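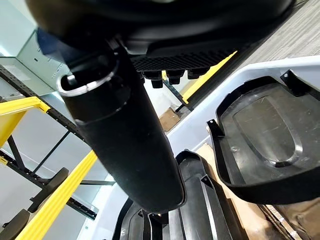

Una vecina de Grillau preguntaba en la última reunión si para participar hay que tener placas en el tejado. No hace falta: buscamos sobre todo hogares sin instalación propia, que son los que hoy tienen menos margen para decidir a quién compran la electricidad.

## Convocatoria: hogares para la prueba de tarifa horaria en Grillau

Enell, comercializadora de electricidad, abre el plazo para seleccionar 239 hogares y pequeños comercios del municipio de Grillau. La prueba durará de septiembre a mayo y servirá para ver cómo cambia el consumo cuando el precio de cada hora se comunica la tarde anterior.

El precio se publicará todos los días a las 18:00 en la aplicación Jeltik. Quien no use teléfono móvil puede recibirlo por mensaje de texto o consultarlo en el tablón de la oficina. No hay obligación de mover ningún consumo – quien quiera seguir poniendo la lavadora a las ocho de la tarde puede hacerlo, y también nos interesa ese dato.

### Quién puede apuntarse

- Titulares de un contrato doméstico o de pequeño comercio en Grillau, con cualquier compañía.
- Potencia contratada de 10 kW como máximo.
- Contador con lectura remota en funcionamiento. Si no sabe si el suyo la tiene, lo comprobamos nosotros con el número de suministro.
- Inquilinos incluidos, siempre que el contrato de luz esté a su nombre.

Quedan fuera las segundas residencias y los suministros de obra. Las viviendas con bomba de calor o coche eléctrico pueden apuntarse, pero tendrán un cupo aparte para que no pesen demasiado en los resultados. 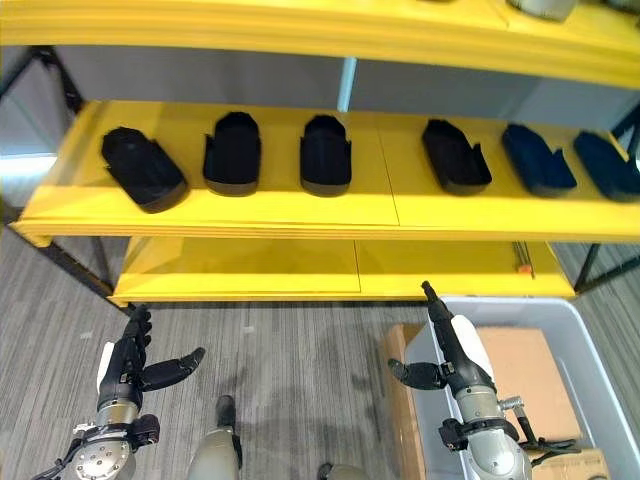
### Qué se pide

Responder a un cuestionario al empezar y a otro al terminar, de unos veinte minutos cada uno, y autorizar la lectura horaria del contador durante la prueba. En enero llamaremos a una parte de los hogares para una entrevista corta por teléfono. La entrevista es voluntaria.

No se instala nada dentro de la vivienda. Tampoco hay que cambiar de compañía: la factura seguirá llegando como siempre y Enell calculará en paralelo lo que se habría pagado con la tarifa de prueba. Si la tarifa de prueba sale más barata, se abona la diferencia al final. Si sale más cara, el participante no paga nada.

### Compensación

Cada hogar que complete los dos cuestionarios recibirá 200 euros, además de la diferencia que le corresponda. El pago se hace por transferencia en junio. Quien se retire antes cobrará la parte proporcional a los meses completos. Para retirarse basta con avisar por escrito, sin dar motivos.
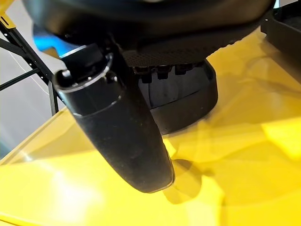 ### Datos

Las lecturas las tratará Cullinane, la consultora encargada del análisis, con un código en lugar del nombre y la dirección. El informe final dará resultados por grupos de hogares, nunca de uno solo. Los cuestionarios se destruirán al cerrar el informe – las lecturas horarias se conservarán doce meses más por si hay que revisar algún cálculo.

### Cómo apuntarse

El formulario está en la página de Enell, apartado «Prueba Grillau», y también en papel en la oficina, de 9:00 a 14:00. Hay que tener a mano una factura reciente. Si se reciben más solicitudes que plazas habrá sorteo por barrios, con lista de reserva. Contestaremos a todas las solicitudes, también a las que no entren.

El plazo se cierra a finales de julio.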